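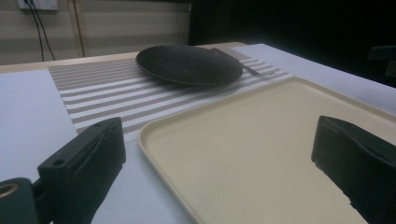
Rectangular tray, cream, with rounded corners and a low raised rim.

Visit report: Kulitz tray works, April open day

The Kulitz works molds serving trays for hospitals, school cafeterias and ferry galleys. It opens its doors to buyers and the trade once a year. I went with Dineo Radebe from our purchasing side. Registration was at the loading dock, and we were given ear protection, safety glasses and a site map that still showed the old paint shop.

The tour group was led by Keabetswe Potgieter, the production manager. The route followed the material: powder store, preheating, press hall, trimming, inspection, packing.

Powder store

The molding compound comes in lined drums and is kept in a room with controlled humidity. A chart recorder is mounted by the door, and the operators initial the chart at the start of each shift. Compound that has taken up moisture will blister in the mold, mostly at the corners. Drums are used in order of arrival. Each has a batch card that follows the powder to the press and is then filed with the inspection sheet for that run, so a complaint can be traced back to the drum if the customer still has the date code from the underside of the tray.

Press hall

Compression presses stand in two rows. The older row is hydraulic, fed from a common pump room, and the newer row has a separate power pack on each machine. Potgieter prefers the older row for large trays because the closing speed is more even. The maintenance department, represented on the day by Unathi Rampersad, disagrees and would like the pump room gone. It is the loudest part of the building and the seals are a regular expense.

The press we watched was number 117. A preheated charge was placed in the lower mold, the press closed, opened briefly to let gas out, and closed again. Cure time for the size being run was 30 seconds. The operator then cleared the mold with an air line and a brass scraper. Steel scrapers are not allowed in the hall, and a cabinet near the office holds several molds that show why.

Rim geometry took up more of the discussion than I had expected. A high rim holds spills but makes the tray harder to wipe, and it increases the height of a stack. A low rim stacks close and dries faster, but water sits between nested trays if there are no spacing lugs. Kulitz forms the lugs under the corners. Mthembu, who supply a good share of the regional hospital market, put theirs along the long sides. I asked which arrangement dries better in a conveyor dishwasher. The reply was that it depends on the angle of the rack pegs, and that no test data could be shared.

Trimming and inspection

Flash is removed on a belt sander with a rubber-backed wheel. Dust extraction was good at the wheel and poor at the transfer table, where there was a visible film on the guard rails.

Inspection is by eye and by flatness gauge. The tray is laid face down on a granite plate and a feeler is tried at each corner. Sze-wing Yen, who runs the inspection bench, showed us a tray that passed when warm and failed after cooling overnight. The bench now holds samples from every run until the next morning. Rejects cannot be melted down and reused. They are ground and sold as blasting media.

Drop tests are done on a concrete slab behind packing. We were told the height but not the pass rate.

Packing

Trays are interleaved with paper and boxed. The paper absorbs scuffing during transport – Radebe has had complaints about this with another supplier – and can be left out at the customer's request for a small reduction in price. Pallet labels carry the date code, the press number and the batch card number.

Presentations

Two short talks followed in the canteen. Domenica Tanner of Tronico covered dishwasher chemistry and its effect on surface gloss. Her slides compared a chlorinated detergent with an oxygen-based one at the same wash temperature. The samples passed around the room were clearly different, although the number of wash cycles was not given on the labels. The second talk was on color matching and ran over, so we missed the end.

Points for follow-up

Ask Kulitz for the flatness tolerance in writing. The catalog and the wall chart at the inspection bench give different values.

Request samples of part 921 with and without lugs for a trial in our own racks.

Get the cycle count for the gloss samples from Tanner.

Parking is behind the east gate. The front lot was full by mid-morning.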